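# Premorix Duct and Hose Wrap Tape

Two finishes, black and silver, sold by the roll or as a mixed pair.
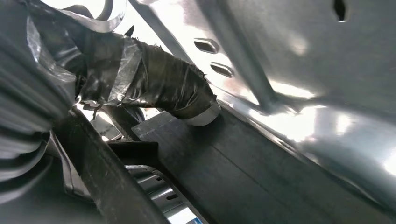 **Can I wrap new tape over old tape, or do I have to strip the hose first?**

You can go straight over the old layers as long as they're still stuck down. Cut off anything that's lifting, wipe the rest with a dry rag, and start your new wrap a hand's width before the worn part. If the old tape slides when you push it with your thumb, take it all off and start from the bare hose.

## What it is

Premorix is a cloth-backed tape made for hoses, flexible duct, and the odd places where the two meet sheet metal. We've carried it at Brornik for years and we still get a little excited when a new case comes in (the silver smells like a hardware store in the best way). It tears straight across by hand, so you don't need a knife up on the ladder, and it has just enough stretch to go around a bend if you keep your overlaps short.

The black has a glossy face and a thicker adhesive. The silver is thinner, lies flatter, and is easier to spot with a flashlight when you come back to check on it. Lots of people use both on the same hose: black for the grip, silver on top so they can see where they've been!

## Sizes and numbers

| | Black | Silver |
|---|---|---|
| Roll length | 33 yards | 33 yards |
| Rolls per case | 20 | 20 |
| Finish | Glossy | Bright metallic |
| Tears by hand | Yes | Yes |
| Best on | Hose bends, cuffs | Straight runs, duct joints |

## How we like to put it on

Start on the hose and work toward the fitting. Each turn should cover half of the one before it. On a bend, use pieces 10 inches long and overlap them like shingles; one long strip will bunch up on the inside of the curve no matter how careful you are. You'll still get some wrinkles. Press them flat with the side of your thumb and carry on.

Stop short of the end of a metal cuff. Leave the rim bare so it can seat properly, and keep tape out of any slots or openings in the panel next to it.

Press the last inch down hard. Most of the peeling we see starts at the tail end of a strip, especially with silver, and once a ribbon has come loose it won't stick again. Trim it and put a fresh piece over the spot.

## What it's not for

Please don't use it on anything that carries fuel, steam, or exhaust, or on dryer vents. For hot pipe there's the Dufour foil tape, two pages over, and it's a different product altogether. Premorix also isn't a fix for a split hose under pressure. It'll protect a sound hose from rubbing against a beam or a bracket, and it does that job really well.

## From the shop

Setareh Khosravi runs our repair bench and goes through more of this than anyone. Her note for the page:

> "I've tried the cheap stuff and I always end up back here. The black really grabs. Buy one more roll than you think, because bends eat tape. And keep it indoors in November, cold rolls are miserable to start."

We'd add that a cold roll comes back fine after an evening in a warm room. Store rolls flat on their sides, in the bag they came in.

## Ordering

- Single roll, black or silver
- Mixed pair, one of each
- Full case, one color only
- Juveo hand roller, sold separately, handy for long straight duct

We keep nearly 700 rolls on the shelf, and most orders leave the next working day. For mixed cases or a color we've run low on, write to Maëlle Boychuk at the order desk and she'll sort out what can ship together.

Unopened rolls can come back any time. Opened ones we can't resell, but if a roll is bad out of the bag, tell us and we'll send another.

Page last updated 25/04/2018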